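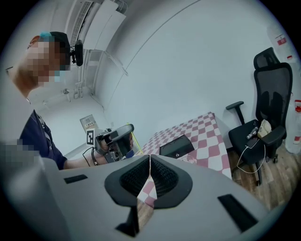
Fig. 9. Mesh chair beside the table with the checked cloth.

Flodberg Chair: Before First Use

1. Clear the seat. Phones, charging cables and bits of cloth count as clutter, however comfortable they look.

2. Turn the chair to face the table.

3. Sit well back, then set the headrest. It is meant for heads, and coats will only make it sulk.

Note: Keep the armrests clear of the tablecloth, or lunch may follow you when you stand.

Caution: Never roll over a trailing cable. Maximum load 100 kg, pride included.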